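Kerekes Motion | About Us
Home
Services
Training Data
About Us
Jobs
Contact

About Us

Kerekes Motion teaches robot arms to do small jobs in ordinary rooms. We are based in Tindenville, in a two-story building behind the old rail depot. We started as a repair shop for factory arms. Customers kept asking us to reprogram the arms while we had them on the bench, and after a while that was most of the work.

Most of what we do now is demonstration. One of our operators does a task with the robot, start to finish, and the robot's movements are saved. The operator does it again, and then again with the cup or the bag or the box moved over a bit. A customer gets a set of recordings to train on, along with written notes on how each one went.

We work in two ways.

By hand. The operator holds the arm and moves it through the job. This suits short tasks with a lot of contact, such as pressing a lever, closing a lid or sliding something across a table. It is slow on the operator's shoulders, so hand sessions are limited to 30 minutes.

By remote control. The operator sits at a Prelier station in the next room and drives the arm with a pair of hand controls. The operator works from the robot's camera view and gets no other look at the table. We do it this way on purpose. If a person can't finish the job from that view, we move the camera before we record anything else.

How a project runs

A customer sends us a task, sometimes in a single sentence. We visit or ask for measurements, then set up the furniture and objects. The first 20 recordings are for practice and we don't bill for them. After that we record in blocks of 40, with a break and a check of the files between blocks.

Failed tries are kept and marked as failed. A dropped cup is useful to some customers. Those who don't want them can leave them out of the delivery.

Objects go back to a marked starting place between tries, unless the plan calls for moving them. Liquids get wiped up and topped off before the next try. Napkins are replaced when they get soft.

Our operators

Operators come to us from all kinds of work, including kitchens, dental labs, sewing and crane driving. No robotics background is needed. New operators spend 2 weeks on our practice task, Callon, a tray of pegs, latches and zippers that we built ourselves. Some people take to the hand controls on the first morning and some don't until the second week.

Operators write the notes for their own sessions. We ask for plain wording: what was tried, what went wrong, what was on the table. The notes go to the customer as written, apart from spelling.

Visits

School groups and customers are welcome in September and by arrangement the rest of the year. Please use the side entrance, as the front door opens onto the loading area. Closed shoes are required on the work floor. Parking is on the depot side only. 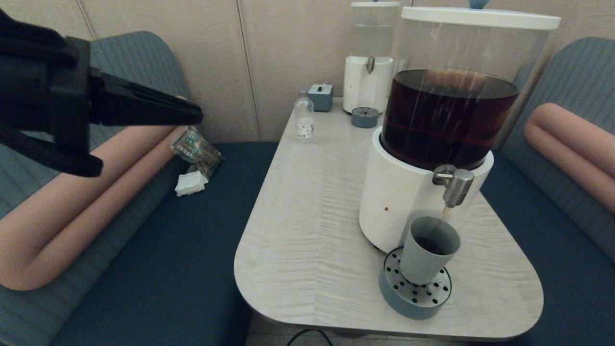 Booth and Beverage Team, Remote Operation Department

Our team handles café and lounge tasks. The big dispenser is the one we get asked about most, with its lever spigot and the drip tray under the cup. A good recording needs the cup set straight below the nozzle and the lever closed in time. We also take on seating and tabletop work, including picking up snack bags and napkins from a bench. For task requests, write to the team through the Contact page and tell us the size of the table.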